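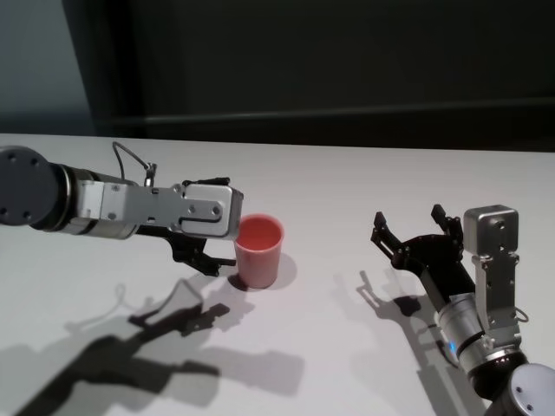 MacAulay opened its Rustdale workshop in June to show Flivus, a two-arm bench kit on offer to schools and small labs. Some 50 of us went through before noon.

The demo centred on a plastic cup and the Bano control software.

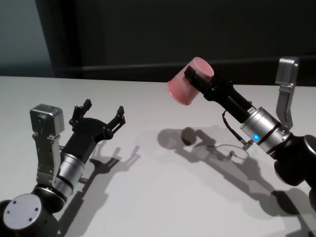 The Flivus pair at the bench, cup in the right gripper.

Cable routing is my one complaint - the leads hang in loops beside the grippers.

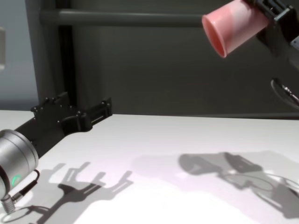
Hire terms

Kits go out for 5 weeks at a time, with a $200 deposit. Training is extra.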